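Durstead Evening Course: Caring for Household Surfaces
Handout 4: White panels, trays and dishes
Category: Course notes / Home and workshop

White surfaces come back from use with marks that darker ones hide. This week covers two kinds: large flat panels and shallow glazed or glossy dishes.

Flat panels

Carry a panel by its edges where you can, and change your grip before you turn it over. Most wear collects along the edge where it is handled. Look at it under a low side light. Faint lines running the same way are usually scratches, and cleaning will not remove them. Smudges will lift with a damp cloth. Dark specks may be dirt or small chips, so try a fingernail on one first.

Wipe along the length of the panel, never in circles. Use 10 ml of washing-up liquid in a bowl of warm water. Dry straight away.

Dishes and trays

Empty the dish before it is wiped. Small crumbs get dragged about under the cloth and will scratch a glossy finish. A long dish with raised ends rocks when you press on one end, so hold it steady at the middle and work outwards. Do the inner floor first, then the wall, then the rim.

Stand dishes on a plain coloured surface to check them. Reflected colour on the inside is easily mistaken for a stain. Move the dish and look again.

For next time: bring one white item and a note of its marks. Reading is the Mengal booklet, section 13.

Flat panel, long dish, flat panel:

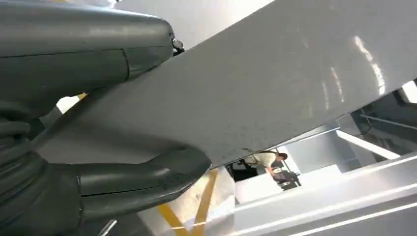
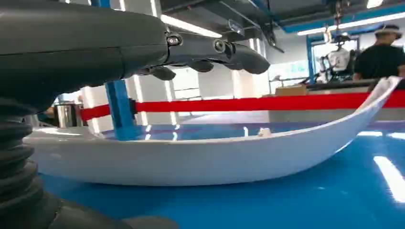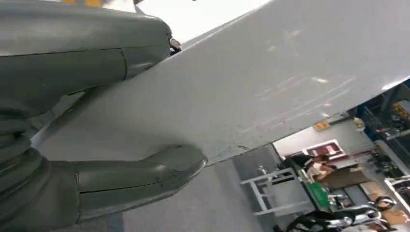 Khurram Kazmi asked whether baking soda could be used on scuffs, and was told to try it as a thin paste on the back first, as it can dull a shiny finish.

Comments

Aarti Maurya
Does the side light trick work with a phone torch? I only have a ceiling light in my kitchen.

Khurram Kazmi
Yes, hold it nearly level with the surface. The paste took the shine off my old tray so I have stopped using it.

Contact the Durstead course office | Copyright Durstead Evening Courses | Back to top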